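Lurkero bench arm -- build FAQ

What does the simulator do for a shared workshop build?
It lets members test grasps before booking the arm at Tomoana. The scene holds the arm, its pedestal, a table and household objects. Build 22 is the current one.

Why does a grasp fail on a watch?
Check the collision mesh first. A bracelet with separate links needs finer hulls than a solid block, and the case should be gripped from both sides. 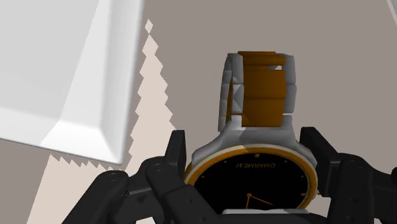
Set the contact solver to 4 substeps. Higher values slow the run and change little. Friction is set per object in the Hurkow config file.

How is a place over a tray scored?
The object must come to rest inside the rim with the fingers open. Contact with the rim is logged but is not a fault.

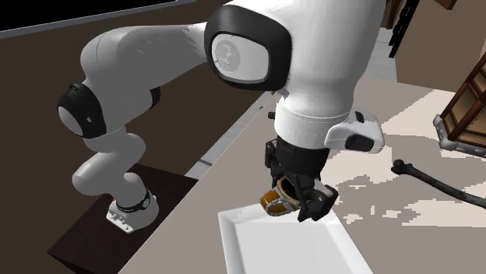 Ollel asks whether the release height can be set per object. It can -- use the drop field, in millimeters. Leave it blank for the default.

Can I move the table?
Yes. Edit the table pose and rerun the reach check. Items near the back edge are the first to go out of range.

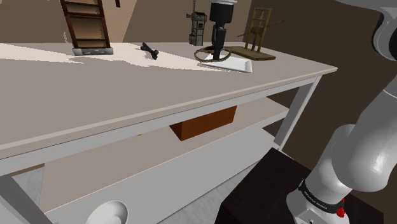
Keep the pedestal fixed. Moving it invalidates the saved start poses, and all 886 have to be generated again.

Where do logs go?
To the shared drive, one folder per run. Old runs are cleared in June.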